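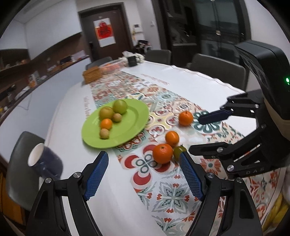 The Kovard table runner is sold as a washable printed textile for daily use, and I have had one on the dining table since February. It is the tile design, a patchwork of floral and geometric motifs in red, orange, teal, grey and cream. Fruit normally lives on a round lime-green plate on top of it, with a few mandarins left directly on the cloth, so the print has to cope with stronger colours than its own. It does. Orange skin against the large red crescents is the weakest pairing and still reads clearly.

Filed under: Home > Table Linen > Reviews
Print this page | E-mail this page

Wash results. Over 17 cycles at a low temperature, line dried. Length shrinkage was 2 cm, nearly all of it in the first wash. Width did not change measurably. The reds have held; the teal has faded slightly, most noticeably along the fold. 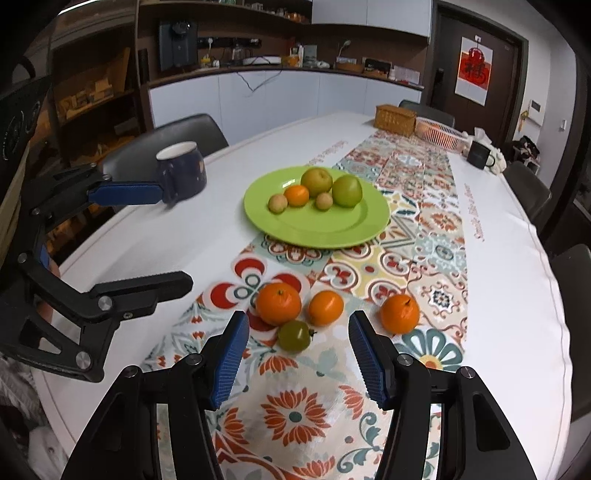

Stain resistance is average. Juice blotted within a minute left no mark. Juice left overnight on a Saturday needed two washes. Ffion Maddocks, who tested the Willholm equivalent for this site, had the same result with tea.

The hem is single-stitched and began to lift at one corner in the fourth week. I resewed it by hand. At this price it should be double-stitched.

Pattern alignment is good, grip on a smooth table is poor. Buy an underlay.

Score: 7 out of 10
Rhiannon Dafis

Related reviews
Willholm woven runner
Tsang cotton napkins, set of 4
Stirnwood fruit plate
Underlays compared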